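Home | Walls & Paint | Floors | Small Repairs | Workshop | Ask a Question

How to Touch Up a Scuffed Painted Wall

By Dorottya Kozma

Walls in workrooms, hallways and rental units pick up marks from chair backs, boxes and carts. Most of these marks don't need a full repaint. Clean first, then decide what is left to fix. I have done this on most of the walls at Tamuno, the shared workspace where I handle maintenance, and the steps below work for flat, eggshell and satin latex paint.

What you need

Two buckets
Dish soap
A white melamine sponge
Soft cloths (white or undyed)
A plastic scraper or an old gift card
Lightweight spackle
220-grit sanding sponge
Matching paint
A 4-inch foam or microfiber roller and a small artist's brush
Painter's tape

Step 1. Dust the wall

Wipe the wall from top to bottom with a dry cloth. If you skip this, the dust turns to gray paste as soon as it gets wet and you end up washing twice. Get the ledge on top of the baseboard too.

Step 2. Wash

Put a few drops of dish soap in a bucket of warm water. Fill the second bucket with plain water for rinsing. Wring the cloth until it stops dripping, then wash a section about as wide as your reach. Rinse with the second cloth and let it dry completely before you judge it. Wet paint film looks darker and hides marks that will be back in an hour.

Around outlets, turn off the breaker and use a cloth that is barely damp. Never spray water or cleaner at an outlet or a power strip. Spray the cloth, away from the wall, and then wipe.

Step 3. Sort the marks

Look at the wall from the side with a lamp or flashlight held close to the surface. Each kind of mark gets a different treatment.

Scuffs are material left on top of the paint. They feel smooth or slightly raised and usually come off.

Scratches go into the paint. A fingernail will catch in them. They need paint, and sometimes filler.

Specks are drops of some other paint, often from a ceiling job where the wall wasn't covered.

Shiny patches are places where flat paint has been rubbed smooth. Cleaning makes them worse. They have to be painted.

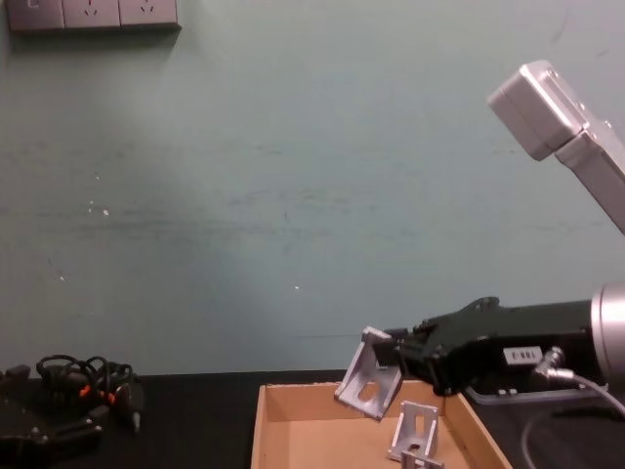
Faint horizontal scuffs and a few white specks on a teal wall.

Light scuffs like these are worth trying with the sponge before you open a can of paint. Colored walls show touch-ups more than white ones do, so anything you can remove is one less patch to blend.

Step 4. Remove the scuffs

Dampen the melamine sponge and squeeze it out. Rub lightly along the direction of the mark, four or five strokes, then check. The sponge is a very fine abrasive. On flat paint it will leave a shiny spot if you lean on it, so test it somewhere low or behind furniture. Stop if you see wall color on the sponge.

Step 5. Remove the specks

Slide the edge of the plastic scraper under the speck, almost flat to the wall. Many will pop off whole. If one won't move, leave it alone and paint over it. A metal blade is faster but it is easy to gouge drywall with it.

Large drips should be sanded level before painting or they will show through as bumps.

Step 6. Fill scratches and dents

Press spackle in with the scraper and pull the excess off at once. Let it dry for the time on the label. Sand with light pressure and wipe off the dust. Dab a little primer over the filled spot. Bare spackle soaks up paint and dries to a dull spot that shows from across the room.

Step 7. Match the paint

The leftover can is best if it hasn't frozen or gone sour. Stir it for several minutes. If you have no can, cut a piece of the paint surface a little over an inch square from behind a cover plate (breaker off) and take it to a store with a color matcher. Ask for the same sheen as well as the same color. Our teal had been mixed as Kendach 137, which I only knew from a label stuck inside the supply closet. Write the color, sheen and room on every lid.

Step 8. Touch up

For specks and thin scratches, use the artist's brush and put paint only on the damage. For anything bigger than a coin, use the small roller, load it lightly and feather outward with less and less pressure. Two thin coats are better than one thick one. Wait until it is fully dry before deciding whether it matches. Most latex changes color as it dries.

If the patch still shows the next day, paint the whole wall from corner to corner. Leave the other walls alone. Small differences don't show where two walls meet at a corner.

Comments

Marge T.
Had 13 black marks in my stairwell from moving a dresser. Sponge got all but two. Thanks.

rentalguy
Does this work on semi-gloss? I have it in the kitchen.

Dorottya Kozma
Washing and the sponge are fine on semi-gloss, but go easy or you will dull it. Touch-ups show badly on it. I'd plan on doing the full wall.

P. Lind
Baking soda paste also works on crayon. Rinse it well.

Contact | Copyright Trikari Home Pages | Back to top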